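Gremeo hand-held grippers: two months in

Posted August 21, 2026

We bought a pair of Gremeo hand-held grippers to replace the Soltach set we had been using for two-handed demonstrations. The pair cost $483 per unit through Begay, with cables included. I have now logged 222 demonstrations with them, nearly all small-parts work over a shallow tray.

Setup

Setup took one afternoon. Most of that went to calibration, which the manual covers in 8 pages that could have been two. Both units run on a cable, and you need to leave enough slack to reach across the table without dragging anything. I work seated, and my forearms rest at a comfortable height.

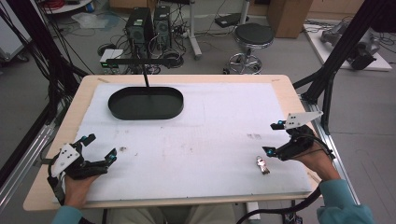

Both grippers over the foam board, with a small metal part and the black tray.

The marker plates track well under our ceiling lights. I lost tracking when I rolled my right wrist too far inward, and the Soltach set did the same. Small metal parts are the hardest. Thin edges are easy to pinch at an angle, and it took me a few days to learn to come in lower.

Grip

The parallel jaws close evenly and the linkage has very little play. Blocky parts with flat sides are where they do best. The fingers seat square against the sides and the part stays upright. I put hook-and-loop strip on several test pieces to see if the fuzz would bother the jaws — it didn't, as long as the fingers landed on bare plastic.

The brass bushings are a good choice. On the Soltach set they were plastic, and one of ours wore oval by October of last year.

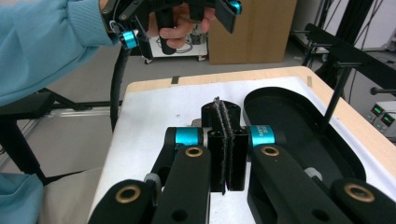
What I don't like

The cable exits too close to the hand. After an hour I notice it. The handle is also a little thick for smaller hands, and there is only one size.

The Grirkwood software that reads the grippers is fine for recording but slow to export. Expect to wait — long sessions are worse.

I would buy the pair again. If your Soltach set still closes straight, I'd keep using it until it doesn't.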